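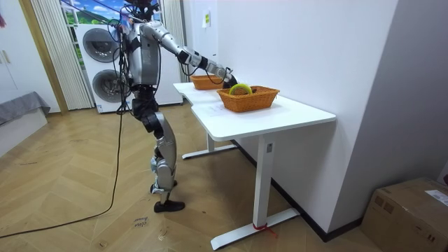
Fig. 4. The home build at the sorting desk, right gripper in the nearer basket.

Unit 4: Setting up a sorting task at home

Read this before the bench session. It assumes the arm is wired and the Osidari controller starts without errors.

1. Workspace
Push the desk against a wall so it can't creep. Keep cables behind the torso – a loop that catches on the desk edge will pull the wrist off its path. Write the label by hand in dark ink, lowercase, and put it on the near side of its basket.

2. Objects
Start with two kinds of things: fruit, and anything else.

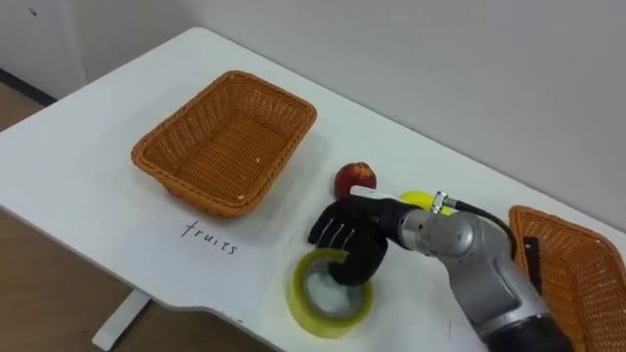
Tape rolls are harder than they look. The hollow center gives the hand two choices, a pinch on the rim or a finger through the middle. Log which one the arm used. In the Droltitz set there were 769 trials, and 116 of them used a roll. Keep those apart when you work out your rates.

3. Grasp and carry
Close the fingers slowly, lift a little, pause, then move toward the basket. Round fruit needs the thumb well under it. Run 12 trials per object before changing any setting in Wivex.

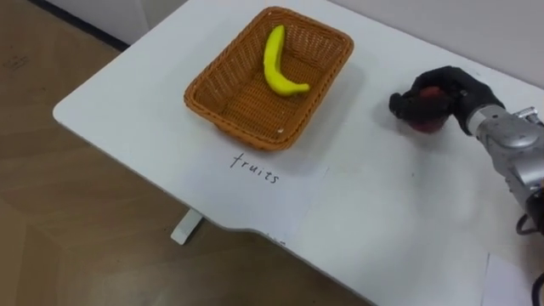 4. What to hand in
Your trial log, one page on failed grasps, and the settings file. Note the lighting – shadows on a white top will shift the object outline. Rahman mounts only: include the wrist offset.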